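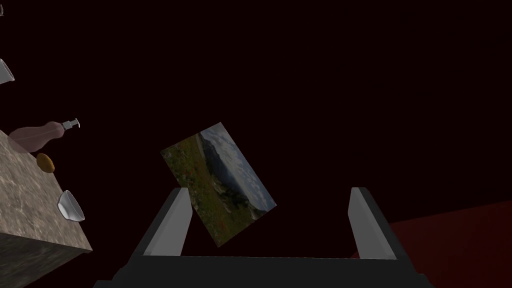
How Does a Train Game Make a Whole World?

When you drive a train in a computer game, you pass hills, bridges, stations and trees. None of it was filmed. People built every piece on a computer, and the computer draws it again and again while you play.

Shapes first

Everything in the game starts as a shape made of tiny flat triangles. A simple box, like a crate on a platform, needs only a few. A locomotive with wheels, handrails and lamps may need many more. Asif Ansari built the engine for a game route called Plemness, and his first version had 3,016 triangles. It had no color yet. It was plain gray all over.
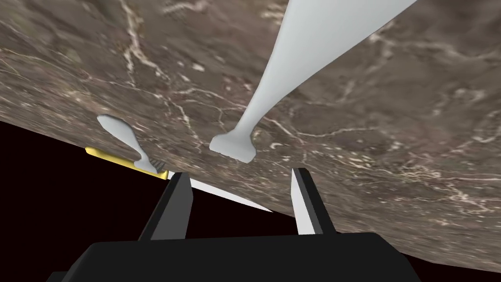
More triangles make rounder wheels and smoother roofs. They also make more work for the computer. If there is too much work, the game gets slow and jerky. Builders often make 2 copies of the same engine. One has lots of detail for when you are close. The other is much simpler, and the game shows it when the train is far down the line.

Then the skin

A shape needs a skin, called a texture. A texture is a flat picture that gets wrapped around the shape, a bit like gift wrap around a box. Rust, bricks, wood and grass can all be textures.
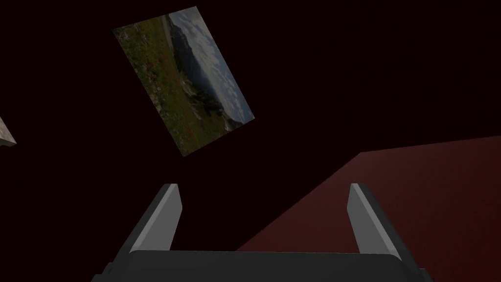 Humaira Dogar makes the textures for Okum station, the last stop on the Plemness route. She painted one small square of brick and used it 1,000 times. To stop the wall from looking like a checkerboard, she made sure the left side of the square matched the right side, and the top matched the bottom.
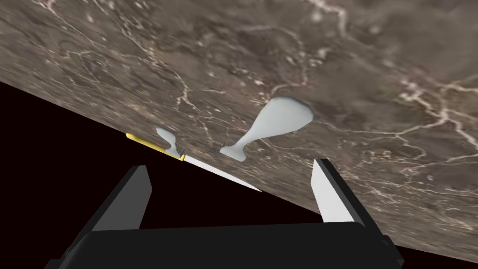 Stone is harder than brick because it has no neat pattern. Real marble has lines called veins that wander and fork. Look at the brown-gray countertop, with thin white and cream veins running over it like lightning. Past its straight front edge there is only flat black. A game has nothing to show in a spot until a builder puts something there, even if it is just sky.

Light comes last

The computer works out where the sun is and which sides of the train should be bright. Change the game clock to evening and the same engine looks darker, with no new painting needed.

Words to know

Texture: a flat picture wrapped around a shape.
Route: the track and all the places along it.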